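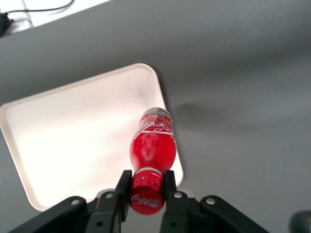 Support > Table sets > Tray and cabinet FAQ

Tray and Cabinet FAQ

This page covers the Gralora tray and the Seidel two-drawer cabinet, sold together as the Drellance table set. Questions about the older Gurnard set are at the end. Answers were last checked in April by Heike Reinholz and Yutong Guo.

What is in the box?

One tray, one cabinet, a sheet of self-adhesive felt and a care card. The cabinet ships assembled. The drawer handles are fitted at the workshop and should only need tightening if they move when pulled.

Bottles, fruit and other items are not part of the set.

How much table do I need?

Enough for the two pieces to stand clear of each other with the drawers fully open. Pull both drawers out before deciding on a position, then add 100 mm in front of them for your hand. The tray may sit in the path of the drawers if the table is shallow, but it will then have to be moved whenever the lower drawer is in use. The upper drawer clears the tray rim.

Which way should the cabinet face?

Toward the person who uses it most. On a table that is reached from two sides, turn the cabinet at an angle so that the handles can be reached from both. The back panel is finished to the same standard as the sides, so the cabinet does not have to stand against a wall.

Can bottles stand upright on the tray?

Yes, if the bottle has a flat or footed base and is placed fully inside the rim. The tray floor is level to the edge of the corner radius, where it begins to rise. A bottle with one side of its base on that rise will lean. Small contoured soft drink bottles are more sensitive to this than straight-sided ones of the same height, as they have a narrow base for their weight when full.

Should bottles lie down instead?

They can, with the cap screwed tight. A round bottle lying on the flat part of the tray will roll until it meets the rim or another item. Lay it along the long side, with the cap toward a corner. The rim is low and is meant to stop slow rolling only. It will not hold a bottle if the tray is carried at a tilt.

What is the weight limit?

The tray is rated for 3000 g, spread over the floor, when carried with both hands. Standing on a table it will take more, but we do not publish a figure for that. Each drawer is rated for 2 kg. The top of the cabinet can be used as a shelf for light items. Do not lift the cabinet by the drawer handles.

What goes on the tray and what goes in the drawers?

The tray is for things in use or waiting to be put away — a bottle, a cup, keys, the day's mail. The drawers are for things that stay. We suggest the upper drawer for items needed daily and the lower drawer for spares. Fresh fruit should be kept out of the drawers, which have no ventilation. A lemon is fine on the open table for a few days.

When clearing the table, start with whatever is lying loose, then empty the tray, then wipe. Put the first item back at a corner of the tray and work inward from there. This keeps the middle open for plates and larger things.
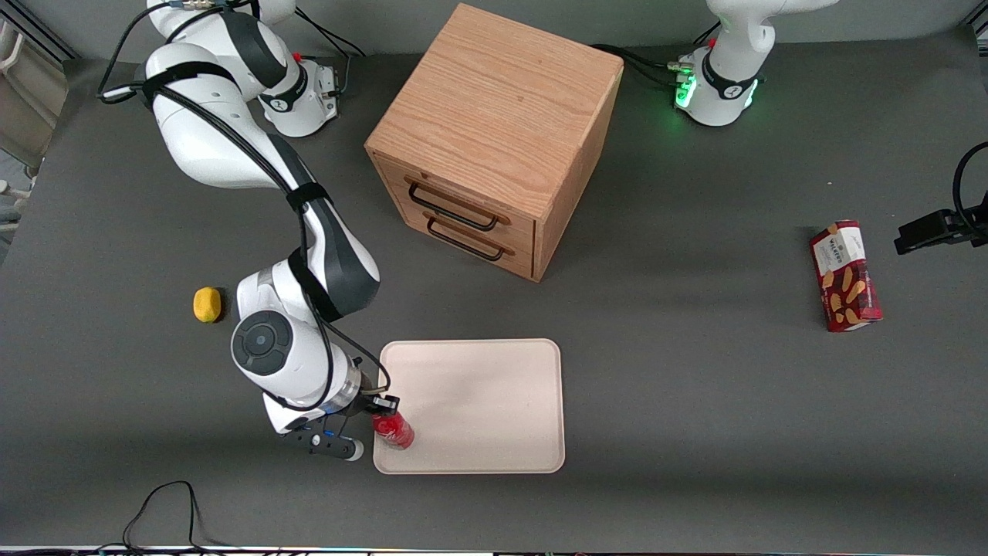
How do I clean the tray?

Use a soft cloth, lukewarm water and a drop of dish soap. Rinse and dry. Work around the inside of the rim with a folded corner of the cloth, where sugar from spilled drinks collects. If a sticky ring has dried, leave a damp cloth on it for 4 minutes before wiping. Do not use scouring pads or powder cleaner.

The tray should not go in the dishwasher.

How do I clean the cabinet?

Dry dusting is enough for most weeks. For marks, use a barely damp cloth and follow the grain, then dry at once. Do not spray cleaner onto the wood. Wet bottles should be dried before they are set on the cabinet; standing water will leave a pale ring. Timo Haberkorn in the workshop advises against furniture polish on this finish, as it builds up around the handles and attracts dust.

The tray looks like a different color in the evening. Is it the same tray?

Yes. The finish is a light neutral and takes on the color of the lighting. It can read as cream in one room and slightly pink in another. When ordering a second tray, quote the code on your care card. We cannot match from a photograph.

A drawer sticks. What should I do?

Take the drawer out, check behind it for anything that has fallen over the back, and wipe the runners. Put it back empty and test. If it runs freely, the drawer was overfilled. If it still sticks, swap the upper and lower drawers — they are the same size — and see whether the fault moves with the drawer or stays with the opening. Include the result when you write to us.

Can I stick the felt under the tray?

Yes. Cut four pads and place one near each corner, inside the radius. Felt lets the tray slide more easily on a smooth tabletop. If you want it to stay put, leave the felt off.

Does the Gurnard tray fit with this cabinet?

It can stand next to it, but it is deeper and its rim blocks the lower drawer when placed directly in front. Replacement handles for Gurnard cabinets use a different screw spacing and cannot be fitted to Seidel drawers.

Who handles spare parts?

Augustina Asamoah for handles and runners, Sotiris Mavromatis for trays and felt. Please give the code from the care card in your first message.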